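件名: Re: [sketch-ml] 耐水インクの乾燥時間と水彩の重ね塗りについて
日付: 2019年7月24日

前回の投稿で保留にしていた、付けペン用顔料インクの件です。線を引いてから水彩を重ねるまでの待ち時間について、手元の紙で試した結果がまとまったので報告します。先に元の質問を引用します。

> Boikoの黒インクで下描きをなぞり、乾いたと思って薄い青を乗せたところ、
> 線の片側だけが灰色に滲みました。紙はCotdaleの中目です。
> 同じインクでも、以前使っていたスケッチブックでは滲んだ記憶がありません。
> 待ち時間の問題でしょうか、それとも紙のサイズ剤の問題でしょうか。
> ペン先は丸ペンで、線はかなり太めに引いています。
> 鉛筆の線は消しゴムをかけずにそのまま残しました。

結論から書くと、両方が関係しますが、影響が大きいのはインクの盛り量です。太い線では表面が先に膜になり、内側に未硬化の部分が残ります。指で触れて付かない状態になっても、濡れた筆が通ると膜の縁が崩れ、そこから顔料が流れます。片側だけ滲むのは、筆が来た方向の反対側に水が溜まるためと考えられます。

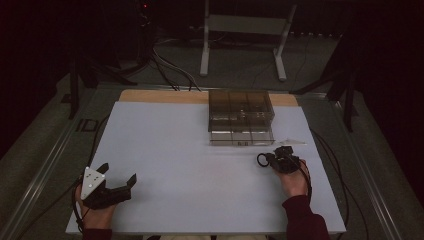
最終更新: 2019-07 (アーカイブ側で改行位置のみ修正)

試験条件は次のとおりです。

インク: Boiko 黒、開封済み、原液
紙: Cotdale 中目、Plivisstead 細目、Hindau のスケッチ帳(紙目不明)
ペン先: 丸ペン、Gペン
線幅: 細、中、太の三段階(太は同じ箇所を二度引き)
待ち時間: 10分、1時間、8時間、一晩以上
水: 平筆で線を直角に一往復

細い線は、どの紙でも1時間で実用上問題のない状態になりました。中の線はPlivissteadの細目だけ1時間でわずかに色が出ました。太い線は1時間では三種とも滲み、8時間置いたものでHindauは滲みなし、Cotdaleは線の交点だけに薄い滲み、Plivissteadは全体に薄く出ました。一晩以上置いたものでは、交点も含めて目視で分かる滲みはありません。

サイズ剤の強い紙ほどインクが表面に残るので、この順序は予想に合います。以前のスケッチブックで滲まなかったという話も、吸い込みの良い紙だったとすれば説明がつきます。ただしそのぶん線の縁がわずかに毛羽立ちます。ルーペで見るとHindauは明らかに縁が荒れていて、細密な描写には向きません。

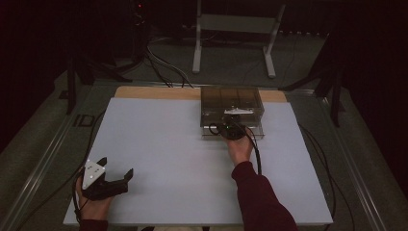

交点の問題は、ハッチングを多用する人には無視できないと思います。クロスハッチの場合、一方向目を引いた直後に二方向目を引くと、交点のインクが寄って玉になります。一方向目のあとに数分空けるだけで玉はかなり減りました。急ぐ場合は、二方向目を細いペン先に替えるほうが確実です。

ドライヤーの使用についても何度か話題に出ていたので、併せて試しました。冷風は効果が小さく、温風は表面の膜を早く作るだけで、太線の滲みはほとんど改善しません。むしろ触った感触で乾いたと誤認しやすくなります。紙の反りも出るので、私は使わないことにしています。

鉛筆の下描きを残す点ですが、これも滲みの見え方に影響します。濃い鉛筆の上ではインクが弾かれ、黒鉛の粒の上に載った顔料が水で動きます。質問者の「灰色」という表現からすると、動いたのはインクだけではなく黒鉛も混じっている可能性があります。2H程度で軽く引くか、練り消しで押さえて薄くしてからペンを入れれば切り分けができます。同じ紙の端に、鉛筆だけの線とインクだけの線を並べて引き、同じ筆で水を通してみてください。
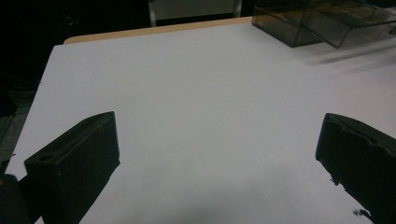 希釈については、水で薄めると定着剤の比率も下がるので、線用には原液のままを勧めます。粘度が上がったインクを戻す目的でも、加えるのは精製水を一、二滴までにして、瓶ではなく小皿に取った分だけで行うのが安全です。水道水で戻したものを瓶に返すと、沈殿が増えます。3月に開けた瓶でこれをやってしまい、底に固い層ができて攪拌しても戻りませんでした。

ペン先の手入れも一点だけ。乾いた顔料が残ったペン先はインクの落ち方が不均一になり、部分的に盛り量が増えます。同じ速さで引いた線の途中だけが滲む場合は、紙より先にペン先の裏側を確認してください。描いている途中でも、布で拭うだけで違いが出ます。

未確認の事項は次の2点です。

・湿度の影響。今回は梅雨時の室内のみで、冬の乾燥した部屋での値はありません。
・水張りした紙での挙動。水張りで表面のサイズ剤がいくらか落ちるという意見がありますが、張った紙では試していません。

どちらかについて記録をお持ちの方がいれば、紙とペン先の種類を添えてこのスレッドに返信をお願いします。待ち時間は「乾くまで」ではなく時間で書いてもらえると、上の結果と並べられます。

> 追伸ですが、白抜きに使うマスキングインクは線の前と後のどちらに置くべきでしょうか。

これは線の後です。ただし剥がすときに太線の表面を持っていくことがあるので、一晩以上置いてから塗ってください。Cotdaleの中目では、塗ったまま7日置いたものは紙の繊維ごと剥がれました。塗ったその日のうちに剥がすほうが無難です。

以上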